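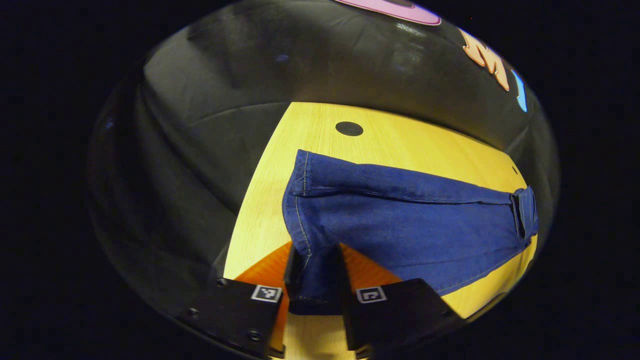 Beca Gwilliam asked after the January report whether the cost per item could be brought down before the shop contract is renewed, and whether the figure should include sorting time. It should, and from this period it does. The revised method is set out under Costs.

Gittins Clothing Reuse Project
Progress report to the Trulano Fund, second period

Intake

The project received 1813 garments in the period, against a full-year target of 3000. Intake was uneven. The collection point at Plarnier Street was closed for electrical work in March, and most regular donors did not switch to the other site. Donations recovered in April once the evening opening was restored.

Trousers and denim remain the most consistent category. Knitwear arrives in poor condition more often than any other type, mainly with moth damage and felting, and is now inspected before it is logged. Coats are accepted all year, but summer stock goes straight to storage.

Sorting and grading

Grading moved from five bands to three: resale, repair and fiber. The previous bands two and three were applied inconsistently between sorters, and a blind regrade of one week's stock confirmed this. Delyth Ellis has rewritten the grading sheet. The main changes are:

Missing buttons no longer prevent a resale grade if a match is in stock.
Broken zippers are graded repair, except on children's clothing, which goes to fiber.
Seat and inner-thigh wear on denim is checked by holding the fabric to the light.

Stock is entered in Dandasix at the point of grading. Double entry on paper stopped in April. Two problems remain open with the supplier: labels print without the date code when a batch is split, and the export drops items with no size recorded. Tudor Radu is correcting the export by hand each month.

Repair

The second industrial sewing machine was installed and serviced. Turnaround on hems and simple seams is now within the agreed limit. Zipper replacement is not - the backlog stood at 60 items at the close of the period. Elin Maddocks has started a second day at the bench to clear it, paid from the underspend on transport.

Costs

Cost per item now covers collection, sorting, repair labor and storage. Rent is reported separately, as agreed. Figures for the first period have been restated on the same basis and are in the attached table. Fiber-grade stock is still a net cost, and quotes from other processors have been requested.

Next period

Renew or re-tender the shop contract.
Clear the zipper backlog.
Test a Saturday-free collection rota at Plarnier Street.
Close the label fault with the Dandasix supplier.

Submitted by Myrto Panagiotou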